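The year I tried to learn my colours again

I blame my mother-in-law's curtains. She rang in February to ask whether the fabric she'd ordered was "more of a teal or more of a duck egg", and I told her, with total confidence, that it was grey. There was a long silence. Then my wife took the phone off me and went into the other room, and I could hear the pair of them laughing for a good ten minutes.

I'm not colour-blind, I should say. I had that checked years ago, with the dotty circles, and passed. I'm just lazy about it. My whole wardrobe is navy (or so I'm told — some of it may be black) and I've always assumed that people who say things like "ochre" are showing off a bit. But the curtains bothered me. So I signed up for an evening class in Jiltby called Looking at Colour, paid my 40 quid, and turned up on the first night with a pencil case like a child starting big school.

Mixing mud

Our teacher was Desmond Pruitt, who used to mix paint for theatre sets and has the forearms to prove it. He gave us each a red, a blue, a yellow and a blob of white, then told us to match a lemon. Easy, I thought. It's yellow! An hour later I had made something the shade of an old sofa and was quite close to tears.

The trouble, Desmond said, is that you paint the colour you know is there. You know a lemon is yellow, so you reach for the yellow and stop looking. Half of my lemon was really a sort of green, and the bit tucked underneath was nearly brown. Once he'd pointed it out I couldn't stop seeing it. I went home and stared at the fruit bowl until my tea went cold.

The next few weeks were all like that. We painted an egg, which is the hardest thing in the world, and then a white mug on a white cloth, which is harder. Alaric Abernathy, who sat next to me and had a proper wooden paintbox, told me his shadows always came out purple and he'd decided to be proud of it. I started leaving mine purple too. They looked better than they had any right to.

What the neighbours do to a red

The lesson I think about most was the one on neighbours. Cut two squares from the same sheet of red paper, put one on orange and one on dark green, and they stop matching. The one on the green fairly shouts at you. The one on the orange goes quiet and a bit sulky. I picked mine up and swapped them over, twice, convinced there was some sort of trick.

Brown is a funny one for this. I'd always thought of it as the dullest thing in the box, but put something bright on it and the bright thing gets all the attention. Toymakers must know this, and so must anyone who has ever iced a chocolate cake. A red cube on a brown mat needs no help from anybody.

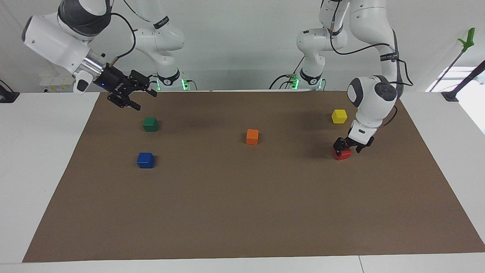 The paint chart problem

All of this was very nice until we decided to do the hallway. A paint chart is a cruel object. Ours had 300 little rectangles on it, at least 70 of which were white, and my new powers were no use whatsoever. Worse, I now had opinions. I stood in the shop holding one card up to the window and another under the strip light, muttering about undertones, while my wife pretended to be with somebody else.

We took 2 tester pots home in the end and painted big patches by the front door. In the morning the left one was lovely and the right one looked like cold porridge. By supper they'd changed places. I'd say leave your patches up for a week and look at them in your coat, with your bag in your hand, the way you'll mostly be seeing them. We went with the porridge. It's grown on me.

As for the curtains, they've been up in my mother-in-law's front room for months now. I had another good look at them on Sunday, first with the lamp on and then without. They're duck egg by the window and teal in the folds, and I told her so. She said she'd sent those ones back and these were the green.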